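**Living room week, a thread** 🧵

1/

Good morning from Wendness, where it is Monday, it is October, and I have finally run out of excuses about the living room. I said back in the summer that I'd do one room properly before the cold set in, and a few of you have been kind enough (or mean enough) to keep asking. So pull up a chair, I'm going to be at this a while.

2/

The rule I've set myself is that I can't buy anything big. The sofa stays, the rug stays, the tall lamp my sister hates stays. What I can do is clean, swap, move and give away. I had $107 left in the house envelope this morning and I would love to still have most of it by Friday, though I know myself around a cushion sale.

3/

Started with the sofa, since it takes up most of the room and everything else has to get along with it. It's cream. Yes, cream, with tufted buttons all along the back — I bought it secondhand over in Trostton from a lovely woman named Aitana Herrero, who wrapped it in bedsheets for the drive and made me promise to vacuum the buttons. I promised. I have been fairly bad about it.

4/

So, Aitana, if you ever see this: today I did the buttons! Soft brush attachment first, lowest suction, and then a dry paintbrush for the little creases where the fabric tucks in around each one. You go in a circle and then flick outward. It took me all of a podcast and half of another. 24 minutes of that was one stubborn row where I think a cracker met its end.

5/

Then the seam between the seat cushions, where I found a pencil, two hair ties, a library receipt and a button that doesn't belong to any garment I own. The pencil was a nice one, so I'm counting that as income.

6/

For marks on pale fabric I use a barely damp white cloth and a tiny bit of plain dish soap, and I dab. No rubbing, ever, it just makes a bigger, fuzzier mark. Try it somewhere hidden first, please, because I don't know what your sofa is made of and I'd feel terrible.

7/

Now, cushions. I have owned far too many over the years, and at one point you had to move a whole family of them before you could sit down. Severino Ortuño from my Thursday sewing group told me to pick two and live with only those for a week, and see which of the others I missed. I've gone with the pale gray-white square at one end and the blue woven one tipped up near the other arm.

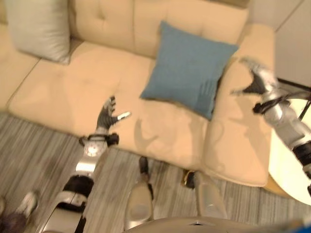 8/

I like the blue one so much more on its own! When it was squashed in with a mustard one and a striped one it looked kind of gloomy, and now it's the first thing I look at when I come in with my coffee. The pale one is wrinkly, I know. I have a real soft spot for a wrinkly cushion and I won't be ironing it.

9/

A few people have asked over the years whether you should stand a cushion up straight or set it on its point. I do one of each and I couldn't give you a theory. The diagonal one seems friendlier to me, like somebody just got up to answer the door.

10/

The rest of the cushions are in a bag by the stairs. If I haven't gone digging by next week, they're off to the thrift store in Trostton, apart from the striped one, which I made myself and which has one side longer than the other. That one can live in the bedroom where we don't have standards.

11/

Tomorrow is the bookshelf, and I'm dreading it a little — it's the place where every candle stub and phone charger in this house goes to retire. If you have a way of sorting books that doesn't end with you sitting on the floor reading one of them until supper, I would love to hear it.

12/

Oh, and the envelope still has $107 in it. Going to put the kettle on and sit down on the clean sofa, very carefully, no crackers.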